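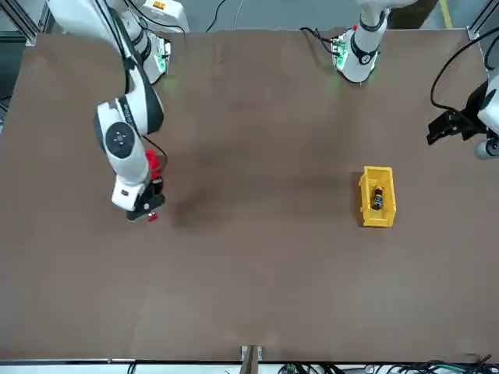
A big brown table at Milaseo, with things out on it.

About Milaseo

Welcome, and thank you for stopping by! We are a small school for sorting, tidying and packing, and we have been helping people get on top of their belongings for seven years now. If you have a drawer that won't close, a parent's house to go through, or a move coming up that you would rather not think about, you are very much the sort of person we had in mind when we started.

How it began

Milaseo was started by Kirsty Niven after she spent most of a long October clearing out her aunt's house in Rurnach. She did it on the floor at first, the way most of us do, with piles in the hallway and piles on the stairs and a sore back by lunchtime. Then she dragged the dining table into the middle of the front room, wiped it down, and began bringing things to it one shelf at a time. The work went faster, and it was a good deal kinder on the knees. When the house was done her neighbors asked for help with theirs, and then their neighbors did (Rurnach is that kind of town), and before long there were evening classes.

Torquil Strachan joined in the second year. He had come to a class with two suitcases of mixed-up cables and kitchen bits, and he stayed behind to ask so many questions about labeling that Kirsty offered him a job. He now runs the packing course and looks after our study room, and he writes most of the handouts.

Why we teach at a table

Our way of doing things is simple. You bring a box, you put what's in it out on the table, and you leave plenty of room around each thing so you can really look at it. We like a big table, and we like a plain one. Brown suits us very well, and so does a matte top, which doesn't throw the lamps back in your eyes when you're trying to read the small print on a packet. We've tried patterned cloths, trays and colored mats over the years, and we always seem to drift back to the bare tabletop.

People do sometimes feel shy about laying their things out where others can see them. Please don't be! We have seen every kind of junk drawer there is, our own included, and the talk around the table is half the fun.

What we offer

Our beginners' class is called Lennox, after the street we're on, and it runs over four evenings. You'll work through one drawer, one shelf, one bag and one box of your own choosing.

Wosen is the packing course, for anyone moving house or putting things into storage. Torquil takes you through wrapping, filling and labeling, and there is a whole session on kitchens, since that's where most people get stuck.

We also make home visits in Rurnach and the nearby towns. So far 736 households have had us in, and some have had us back more than once, usually for the garage.

Finding us

We're at 1483 Lennox Street, up the short flight of steps with the green railing. Come in and say hello, or call ahead if you'd like help carrying boxes from your car. There's coffee on class evenings, and we keep spare boxes, tape and marker pens by the door for anyone who forgets theirs.

Page updated Oct 30, 2020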